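Right then, kettle's on, feet are up, and I promised several of you I'd write something about the open day at Rendolport on Saturday. It will be a long thread, I'm sorry, I never did learn to be brief. Mute me now if you only came for the allotment news.

For those who don't know it, Rendolport is the big low building behind the railway station where they used to store carpets. It now holds a dozen or so small outfits, most of them doing clever things with machines, and once a year in September they open the doors and let the likes of me wander about asking daft questions.

I went with my sister, who was there for the cake (lemon drizzle, very good, gone by noon, so she'd timed it perfectly). We had our names ticked off at the door, were given a sticker each and a folded map, and promptly got lost looking for the cloakroom.

They'd had 934 people sign up, which I only know because the lad on the door was so pleased with the figure that he told everybody in the queue. I don't think all of them turned up, but it felt like it in the corridor by the stairs!

First stop was Staka, who do something with warehouse trolleys that follow you about. Lovely people, slightly too much talk about wheels for my taste, but one of the trolleys did follow my sister as far as the fire door and she has talked of little else. I think she'd have taken it home on the bus.

Then upstairs to Tuneletti, which was what I'd really come for. They're teaching robot arms to handle the small everyday bits and bobs that you and I pick up without thinking. Pill boxes, mostly, on the day. As somebody who fills two of the things every week (mine and Dad's) I was glued to it from the start.

You stood at a rope, close enough to see properly, and there was a screen next to you that showed what the little camera down by the gripper was seeing. I spent far more time on the screen than on the arms, I must say. It's a very odd thing to look at the world from the wrist of something else. Everything is enormous and the fingers are always in the way.

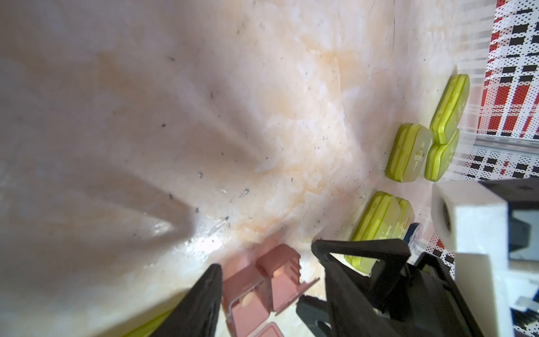

Our guide for the half hour was Roksolana Didenko, and I want to say how good she was, because explaining your own job to a mixed crowd with small children at the front is hard work and she never once made anybody feel slow. She let the children ask first. One of them wanted to know if it could do a jigsaw. She said no, and that she couldn't either, much.

What she told us, as near as I can remember it: the arms learn from being shown. A person steers them through a job, over and over, and it's all recorded, and then the computer has a go at working out what to do by itself. For one job, say picking up a box and putting it down somewhere else, they might want 200 goes before they'd trust it to make a start. I had imagined somebody typing in instructions. It's a good deal more like teaching a child to lay the table, and I gather it's about as patient a business.

I asked why pill boxes, seeing as I had a personal interest. She said they're awkward in a useful way. They're light, so they skate off if you nudge them, and the ones you can see through are a trial for a camera, which has a hard time telling where the plastic stops and the table starts. I told her I have the same trouble with my reading glasses off and she was kind enough to laugh.

The plaid on the walls drew a lot of comment, by the way! Very bold. My sister said it reminded her of a blanket we had in the back of the car in about 1981, and now I can't see it any other way.

A few things I scribbled on the back of my map, in the order I scribbled them, for anyone who's thinking of going next year:

1. Get there early. The Tuneletti room only takes a small group at a time and by eleven the wait was nearly 60 minutes. We'd gone straight up after the trolleys and were in within ten, and felt very smug coming back past the queue.

2. Stand at the side, towards the back corner of the rope if you can manage it, and watch the whole thing before you start on the screen. There are two arms, one to the left and one to the right, both fixed to a long rail at the front, and it takes a while to get your eye in. There's plenty lying about for them besides the pill boxes too. I was very taken with the bunny. There are alarm clocks as well, the proper sort with bells on, which I haven't owned since I was a student and rather miss.
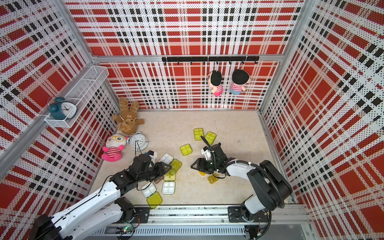
3. Ask about the mistakes. This was Roksolana's own advice and she was right. Once somebody had asked, out came all the best stories, including one about a clock whose alarm went off in the middle of a recording and sent a visitor from head office halfway to the door.

4. Take a cardigan. They keep the room cool for the computers and there's nowhere to sit down. I am of an age where this matters.

5. Don't skip the talk in the canteen. It's short, it starts at two, and there's a second go at the cake table on the way in (flapjack by that stage, but I wasn't complaining).

Back to the thread proper, then. The talk was given by a chap from Orlandini, who share a floor with Tuneletti and make the fiddly joints and fittings, and I'd expected to nod off. I didn't! He passed a box of old worn-out parts along the rows so that we could feel where they'd gone. You'd be surprised how heavy a thing the size of an egg cup can be. My sister held on to hers so long that the row behind started coughing.

He said that the question he gets asked most at these days is when one of these will be doing people's washing up, and that he's stopped giving a year because his own mother writes it down. I liked him very much for that.

Somebody at the back asked the harder one, about jobs, and I thought it was to his credit that he didn't wave it away. He said he didn't know, that he thinks about it, and that he'd sooner people came in and saw the work and argued with him than read about it and worried at home. There was a bit of a grumble and a bit of a clap. I did some of each, I think.

After the talk we went back upstairs, my sister protesting, for a second look. The queue had gone down by then and it was much quieter, and we were allowed to stay at the rope as long as we liked. I'd noticed in the morning that I was willing the thing on, the way you do with a toddler and a spoon, and blow me if I wasn't doing it again by the second minute. There was a man next to me doing the same, leaning whichever way he wanted the arm to go. We caught each other at it and both pretended to read our maps.

What stays with me is how much there is to get wrong in a job I do on a Sunday night with the radio on. Which box do you go for first? Do you come at it from the end or across the middle? What do you do when one is leaning on another and you only want the one? I've started noticing my own hands over the pill boxes now, and I'm much slower for it, and Dad has asked what on earth I'm playing at.

I asked Roksolana whether it bothers her, spending weeks on something a person does in a second. She had a think about that, a proper one, and said that she'd stopped comparing them some time ago and that mostly she's just pleased when Thursday goes better than Wednesday. I've worked in offices for thirty years and I've not heard a better description of a decent week.

She did also say they could do with more sorts of box. Different sizes, different lids, the old battered ones from the back of the cupboard as much as the new. So if you're local and having a clear-out, they've a collection crate at the front desk. They had 51 handed in last time they asked and would happily take as many again. Empty ones, please! Apparently that needs saying. 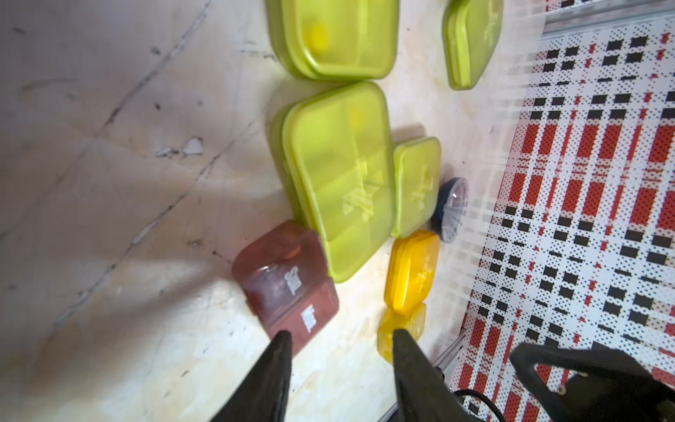 Theresia Zaugg has replied to say that she took her two boys in the afternoon and the younger one has been picking up his peas with finger and thumb ever since, very slowly, making a whirring noise. She also wants it known that the lift was working by three o'clock, so anyone who was put off by the stairs should try again next time, and that she has a drawer full of old pill boxes from her mum's and will drop them in at the front desk this week.

Thank you, Theresia, and do tell him from me that peas are advanced work and he should start with a roast potato.

To answer a couple of you at once: yes, it's free, yes, you need to put your name down beforehand, and no, I don't know the date for next year yet. They said to keep an eye on the Rendolport noticeboard from the spring. Parking is dreadful, take the train. The dog has to stay at home, I did ask.

And my sister would like the trolley people at Staka to know that she is still available for testing, most afternoons, and has her own shopping.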